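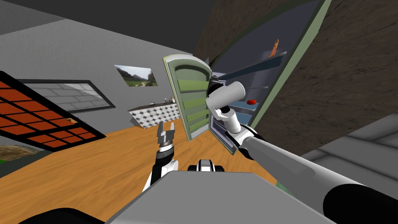 Fasting comes up in more of my mail than scripture does, so these answers start with it. I kept the Wadon fast for years and I doubt most of what is claimed for it. It may teach you something about habit. Put a hungry person in front of an open refrigerator, like the one at the top of this page, and the vow gets its real test there, well away from the temple.

Does the fast cleanse past karma?
I have asked teachers for the verse and been given three different ones. None of them says so.

Siamak Nouri writes that 3,000 people were healed at the Jalali retreat. Do you accept that?
No. He gives no names and no follow-up. I wrote to him in September and got a brochure.

Is the $400 initiation at Vustumo required?
Not by any text I know. Your grandmother's mantra is free – ask her.

Isn't the Zakulari commentary ancient?
The edition I own runs to 704 pages and quotes a railway timetable. Parts may be old. Someone should say which parts.

Do you believe in anything?
Yes. I sit for 20 minutes each morning and I read the Gita slowly. What I don't believe is that a teacher's fee measures his insight.

Can I repost this?
Yes, whole, with the date left on: 2023-04-12.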